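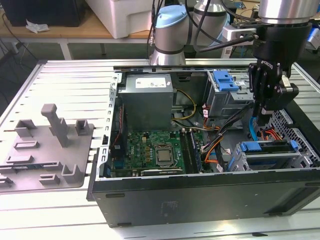 Figure 2. Workcell of the student disassembly project, with an open desktop tower on the slotted bench and the two-finger gripper at the drive bay.

3.2 Task and workpiece

The project course asks each student team to program the removal of a hard drive caddy from a desktop tower. The tower lies on its side with the side panel already taken off, so all approach directions are from above (Figure 2). The caddy is held by a wide blue release tab, with a smaller tab at its other end. SATA cables loop across just above the bay and restrict the space for the fingers. Teams were free to choose the order of sub-tasks but had to treat the cables as obstacles until they were unplugged.

Two arms are mounted in the cell. Teams could use either or both. A printed fixture tray with clips and raised blocks was supplied as a common part, and its drawings were handed out in the first week. Changes to the tray were allowed if the new drawing was submitted with the code.

3.3 Software and logging

Motion was programmed in Dremska, the teaching framework described by Kiss in the earlier course report. Poses were stored relative to the corner of the case – not the bench – so that a small shift of the tower could be corrected with one measurement. Joint positions and gripper opening were logged at 50 Hz. Contact with the case was detected from the joint currents, using a threshold which the teams set themselves.

The full log holds 1706 attempts. An attempt starts when the arm leaves its home pose and ends on release, on a protective stop or by operator command. Attempts shorter than 1000 ms were kept in the log but left out of the analysis. Each team was limited to 400 attempts over the term, which ended in June.

3.4 Labelling

Outcomes were labelled by Sigrún Baldursdóttir and Dénes Kiss, working separately from the logs and the teams' own notes. Four labels were used: caddy removed, tab not released, cable contact and other. Where an attempt met two conditions, the earlier one in time was taken. Disagreements were settled by replaying the joint data together – the label "other" was kept for cases where this did not help. Teams did not see the labels until their final reports had been handed in.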